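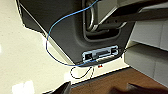 Teaching an arm to wait its turn: an interview with Dalva Siqueira

27th October

Dalva Siqueira talks with her hands, and when she gets on to timing she starts tapping the table. She leads the planning work on Duman, the software layer her small team at Clomalbridge has been building since May, and she had been up late with it the night before we spoke. It didn't show.

"I love this bit of the job," she says. "You change one line in the planner and the arm has a different personality. It's ridiculous how much fun that is."

Duman sits between the part of the system that sees and the part that moves. Perception hands over a guess about what is in front of the gripper and where it is. The planner picks a path, and the controller follows it. Plenty of people have built that chain before. What Siqueira cares about is what happens when the guess changes halfway through.

"The wrist camera is lovely close up, because you get the handle or the socket nice and big. But as you move in, things slide out of view. So your best picture of the target can be the one you took a moment ago, and the planner has to know how old that picture is." She taps the table. "Age! Every observation has an age. We carry it all the way down."

In the first version it wasn't carried anywhere. Nesrin Tokgöz, who wrote most of the controller, remembers the arm stuttering on every approach as new estimates came in and old plans were thrown away. "It looked nervous," Tokgöz says. "We were replanning every 60 milliseconds whether we needed to or not. Now it replans when the new estimate disagrees with the old one by enough to matter, and the rest of the time it just gets on with it."

Cables are the subject that gets them both going. A rigid thing stays the shape you last saw. A cable can sag and loop back on itself, and a depth sensor may lose a thin one altogether against a pale surface.

"I'd happily talk about cables until you left the building," says Siqueira. They don't try to model the whole length. Duman marks a soft region where a cable might be, and the planner pays a price for going through it, a bigger price the less sure it is. "So it'll take the long way round if the long way is cheap. If it isn't, it goes slowly."

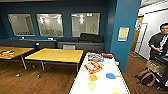 The tuning of that price has eaten most of the autumn. The team keeps a set of 225 recorded approaches and replays every one of them against each new build, which Kevser Ertürk set up in her first fortnight and which Siqueira calls the best present she has ever been given at work. A replay can't tell you how a cable would have moved under a different path, and Ertürk is quick to say so. It does tell you when the planner has started making odd choices.

"We had a build that passed all the unit tests and took a huge swing out to the left on 11 of the replays," Ertürk says. "There was a sign wrong in the cost. I'd never have spotted it reading the code."

The viewer she made for this has a slider for time and a second one for observation age, so you can drag back and see what the planner believed. Siqueira opened it to show me one thing and we were still in there twenty minutes later.

Next on the list is sharing what the head camera knows with the wrist. At the moment the two keep separate maps, and the wider view is only used to choose a starting pose. Tokgöz would like one map with both feeding it. Siqueira agrees, but wants the clocks sorted out first - "otherwise age means two different things and I'll cry."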